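Textiles and Care, Unit 8
Laundering Household Cottons
Instructor: Randi Viklund

Reading for this unit: the Trenell handout on fiber structure, and the first half of the chapter on soils.

Cotton is mostly cellulose. It takes up water easily and is stronger wet than dry, so it can stand more rubbing and heat than wool or rayon. New cotton cloth usually still holds tension from weaving and finishing. When it is first washed, the yarns relax and the cloth shrinks, mostly in the warp direction.

Soils fall into a few groups. Sugar and salt dissolve in plain water. Oils need detergent and warmth. Protein soils such as egg, milk and blood should be rinsed in cold water first, as heat sets them in the fiber. Tannin stains from tea and coffee respond to oxygen bleach. Rust needs an acid treatment, and chlorine bleach makes it worse.

Water hardness matters too. The tap water in our lab measures 125 parts per million, which counts as hard. Soap forms a scum with the minerals and leaves cloth gray and stiff. Most modern detergents hold up better, but they may still need a larger dose.

Drying: Line drying in full sun bleaches white cotton slightly. Tumble drying softens it but wears off short fibers, which collect as lint. Shake each piece out before drying. Cloth left in a heap dries unevenly, and the creases are hard to press out later.

Lab work. Cut three squares from the Hakala sheeting and weigh each one dry. The sample lot should come to 945 grams before cutting; tell me if yours does not. Stain, wait until the next session, then wash by the method on your card. Record the weight again after drying.

Bring your results on paper to Room 129.

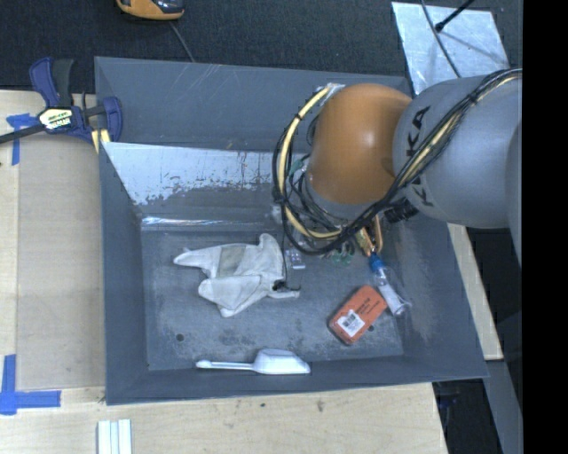

For next week, read the section on starches and sizing, and write half a page on why table linen was once starched and bed linen mostly was not. Late papers go in the tray outside my office.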